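Domar Larkutine violin shoulder rest, 4/4 and 3/4

Accessories / Violin and viola / Shoulder rests

The Larkutine is a height-adjustable shoulder rest for full-size and three-quarter violins. It replaces the earlier Clurneck model, which used a flat bar and fixed-angle feet. Spare feet for the Clurneck remain available; they do not fit the Larkutine.

Construction

The bar is formed in a single piece with a twist towards the chest end, so that the instrument tilts slightly inward when the rest is fitted on its default setting. Padding is closed-cell foam, bonded along the full length of the bar. The feet are carried on threaded posts and covered in soft rubber tubing where they meet the edge of the instrument. No part of the rest touches the back plate when it is fitted correctly.

Each post can be set to one of 3 positions along the bar. The outermost position suits violins with a wide lower bout. Height is set by turning the post; the lock nut must be tightened afterwards or the setting will drift during long playing sessions.

Fitting

Loosen both lock nuts. Place the wider fork on the chinrest side and slide the rest towards the widest part of the lower bout until it grips. It should hold when the violin is turned over and shaken gently, but should come off without force. If the rubber leaves a mark on the varnish, the forks are too tight — move one post outwards by one position. Players with recently revarnished instruments should wait until the maker confirms that the varnish has hardened.

Start low. Most players who change from another rest set this one too high at first, and the left shoulder rises to meet it. A teacher or luthier can check the height in a few minutes.

Specification

Order code: 824
Sizes: 4/4, 3/4
Weight: 36 g without pouch
Height adjustment: 33 mm maximum, chest side
Post positions: 3 per side
Supplied with: drawstring pouch, spare rubber tubing, hex key

Compatibility

Side-mounted and centre-mounted chinrests are both suitable. Chinrests with long barrel clamps may foul the wider fork in its innermost position. The Chou viola rest uses the same tubing but a longer bar, and the two bars cannot be exchanged. 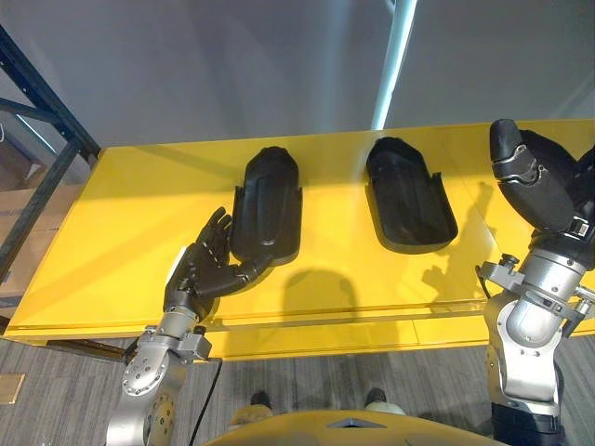
Can the rest stay on the violin in its case?

Take it off first. Very few cases have enough depth under the instrument, and pressure from the lid is passed through the feet to the edges.

Care

Wipe the rubber with a dry cloth. Rosin dust reduces grip and should be removed before it cakes. Do not use alcohol or string cleaner on the foam. Replace the tubing when it becomes shiny or starts to split, usually at the fork tips first.

Spares

Tubing, set of four
Post and lock nut, pair
Fork, wide
Fork, narrow
Hex key

Spares orders placed in August are sent out once the workshop reopens at the end of the month. For fitting questions, write to Wing-sze Chung at the parts desk and quote the order code.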